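Yazıcı Lists Lakefront Workshop Home Outside Rilesbridge

PROLLSTEAD - Yazıcı Property Sales has listed a two-bedroom home with a detached workshop, boat shed and private dock on the north shore of the lake at Rilesbridge. The property goes on the market this month and is offered furnished or unfurnished, at the buyer's choice.

The house stands at the end of a gravel lane off the old mill road, a short drive from the public boat launch and the Rilesbridge general store. It was built by the current owners as a weekend place and later made into a year-round home. The lot slopes gently toward the water, with spruce and birch along both side lines and a cleared strip down the middle that leads to the dock.

Inside, the main floor is one open room with the kitchen on the lane side and the living area facing the lake. A wood stove with a brick hearth heats the main floor through most of the winter. There is also an oil-fired boiler with baseboard heat in every room, serviced last fall. The kitchen has a gas range, a deep single sink and a walk-in pantry with shelves to the ceiling. The bedrooms are upstairs, along with a full bath. A second bathroom with a shower stall is off the back entry, next to the laundry hookups, so anyone coming up from the water can clean up without crossing the living room.

The well and septic system are both sized for the existing house. The owners have kept the service records, and copies will be given to any buyer who makes an offer. The roof is standing-seam metal. Windows on the lake side were replaced when the deck was rebuilt.

The workshop is a separate building on its own slab, 30 feet from the back door. It is insulated and wired on its own subpanel, with a 240-volt outlet at each end. A propane unit heater hangs over the overhead door. A long bench runs the full length of the north wall, and a shorter one stands under the window. The overhead door is tall enough for a boat on a trailer, and a floor drain sits in the center bay.

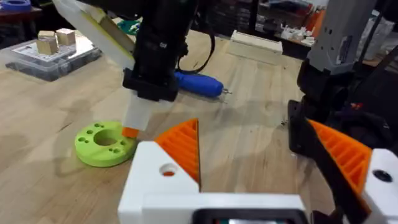
Storage has been built in above the bays. A fixed stair leads to a loft with a plywood floor, which the owners have used for off-season gear, spare lumber and life jackets. The loft has a window at the gable end and its own light switch at the foot of the stair. The benches and wall shelving stay with the building. Hand tools and machines are not part of the sale.

The boat shed stands closer to the water. It is a pole building with a gravel floor, open on the lake side, and holds up to 2 boats on trailers. A hand winch is bolted to the back wall and is included. The ramp beside the shed is packed gravel and is suited to small and mid-size craft. Owners of larger boats on this side of the lake normally use the public launch.

The dock is a sectional type that comes out before the ice and goes back in after breakup. The sections are stored on racks behind the shed. The current dock permit can be transferred to a new owner with a one-page form, available at the township office.

"Properties with lake frontage and a heated shop do not come up often on the north shore," the agency said. "This one has been lived in all year and kept in working order. A buyer could move in and use everything on the first day."

The lane is private and shared with two other households. A written road agreement covers grading and snow removal, with the cost split evenly among the three. The township plows the mill road as far as the mailboxes. Electric service comes in overhead from the lane. Internet service is by fixed wireless from Asix, and the dish on the south gable will remain with the house. Cell coverage is good on the deck and in the yard and weaker in the back bedroom.

The wooded part of the lot, uphill from the house, has a marked trail that joins the snowmobile route to Prollstead. There is space along the edge of the trees for a trailer or camper, with a water spigot and a 30-amp outlet. A fenced garden plot and a woodshed are on the east side of the house. The woodshed will be left stocked with whatever split wood is on hand at closing.

Zoning is shoreline residential. Short-term rental is allowed with a township license, though the property has not been rented before. Buyers who plan to run a business from the workshop should check with the zoning office before making an offer, as retail sales and outside storage of equipment are limited in the shoreline district.

Showings are by appointment through the Yazıcı office in Prollstead. The agency asks for one day's notice and requests that visitors park at the workshop and leave the lane clear. Dogs may be walked on the property but should stay out of the house. Floor plans, the survey, the road agreement and the most recent well test are available on request by email or at the front desk.

About Yazıcı Property Sales

Yazıcı Property Sales handles homes, cabins and undeveloped land in Prollstead, Rilesbridge and the surrounding lake townships. The office is on Main Street in Prollstead, across from the post office, and opens at 9 a.m.

Media contact: Front office, Yazıcı Property Sales, Prollstead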